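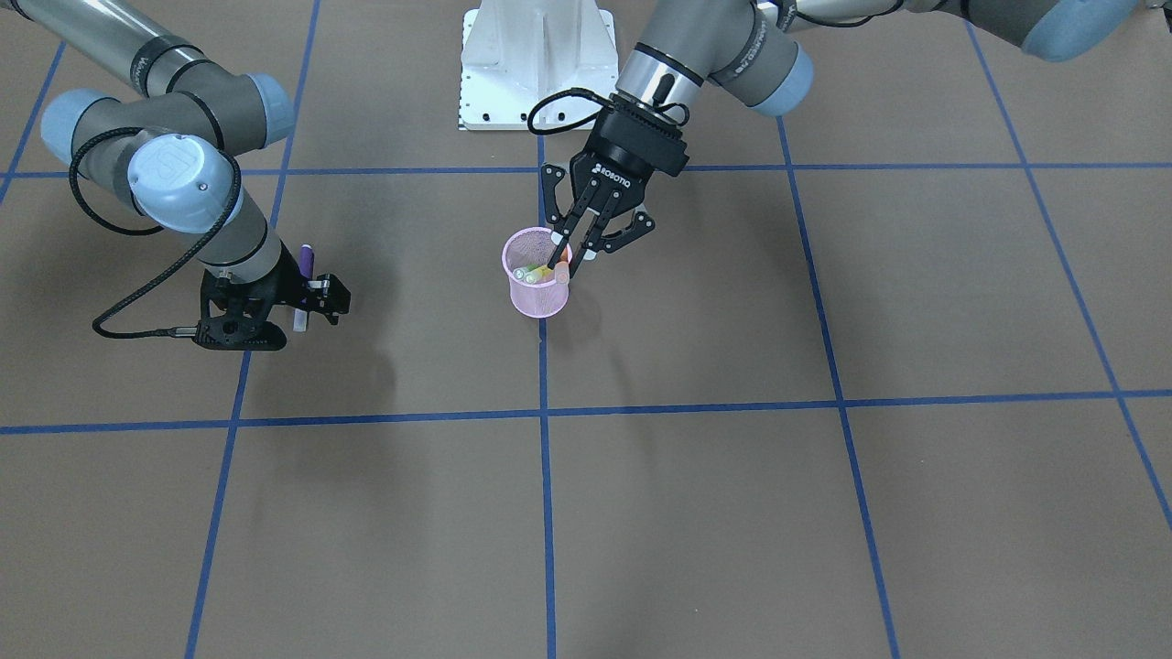 Nisby Seed Garden opens orders for Brellik, a dry bean for short summers

ZOSTIMCOMBE - Nisby Seed Garden will start to sell seed of Brellik, a bush bean for drying, in September. It is the first bean that the garden offers under its own name. Gardeners can order it by mail or buy it at the seed shed on any Thursday from 10 in the morning.

Brellik comes from a cross between two older beans, a brown soup bean and an early bush bean with pale seeds. The cross happened by accident in the trial rows at Zostimcombe. We kept the plants which ripened first and had the cleanest pods, and we planted them again every year until the seeds and the plants became even. In our garden it is ready to pull 80 days after sowing, and this is early enough for places where the fall rains come before most dry beans are finished.

The plants are low and do not need poles. The pods hang a little above the soil, so they stay cleaner after heavy rain than the pods of the soup bean parent. The dry seed is tan with a darker ring at the eye. It cooks soft but it keeps its shape, and the taste is mild, with something of chestnut in it. We like it best in a plain soup with onion and carrot. 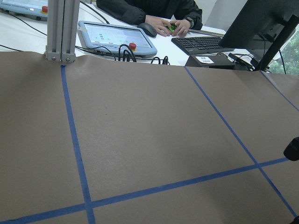
Dry beans are a good choice for people who want to grow real food in a small garden and do not have a cellar or a big freezer. They keep for years in a jar. They are also one of the easiest crops for saving your own seed. The flowers mostly pollinate themselves, and a distance of 10 feet from other beans has been enough for us in most years. Sometimes a bee does make a cross, and then you will find a few strange seeds in the next harvest. Take these out, or plant them in a separate row if you are curious.

Brellik is not protected by any patent or license. Everyone may save the seed, share it and sell it. We only ask that you keep the name, so that other growers know what they receive.

There are also some weak points which we want to tell before you order. Brellik does not like cold soil, and seed that we sowed too early has rotted more than once. Wait until the soil is warm to the hand. It has no special resistance to rust, and in a wet summer the lower leaves can look bad by the end of the season. In our rows this did not reduce the harvest very much, but gardens with a lot of rust should try a small amount first.

The seed was grown in two places this season, at our own garden and at the Halvorsen farm on the other side of the valley. The Halvorsen field is lower and has heavier soil, and the beans there ripened one week later. We mixed the seed from both fields before packing.

We have 500 packets for this first year. Each packet holds 80 seeds, which is enough for two short rows. Every household can order up to two packets, so that the seed comes to more gardens. School gardens and seed libraries may write to us before the sale opens, and we will put aside more than 200 packets for them out of the total number.

Orders will be sent in the same sequence as they arrive. A printed sheet with growing notes is in each order. We would be glad to hear from growers in other climates how the bean does there, also when the result is poor.

Contact: Nisby Seed Garden, Zostimcombe. Letters and visits are welcome during shed hours.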